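Blog > Money and Politics > Our Town

4 min read

I have lived in Ledton for 13 years and I still read the town budget with a dictionary next to me. My English is good enough for the shop and for the doctor, but a budget is another language, also for the people who were born here.

This year the council wants to raise the fee for market stalls by 20 percent. The reason they give is that the town has less income than before. I accept that the income is less. I looked at the tables on page 23 and the numbers are clear. My question is why the stall owners must be the first to pay for it, when the parking contract with Radwood was renewed in June at the same price as before, without any offer from a second company.

A stall owner in the Ansari street market sells maybe vegetables, maybe socks. If the fee goes up, he puts it in the price of the onions, and then it is me and my neighbors who pay. So it is a tax, only with a softer name. I would prefer that they call it a tax and let us discuss it.
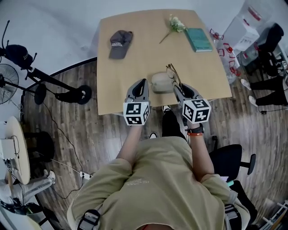 Mojtaba Bagheri wrote to me after my last post that I am too hard on the council. In his opinion the parking contract is a small matter, and the bigger problem is that the town borrowed for the new bus station when interest was high. He thinks any council, from any party, would now be looking for small fees to raise.

I read his message two times. He is right about the loan, and I should have mentioned it. But a loan is already signed, and the stall fee is not. The vote is on Monday evening, and there is still time to ask for the increase to be divided over several years, or to leave out the smallest stalls.

I also want to know what happened with the 3,000 dollars that was set aside to translate the budget summary. I wrote to the town office to ask for the summary in Farsi or Spanish and received a polite answer that it is "under review." I will write again this week, and I will put their answer on this page when it comes.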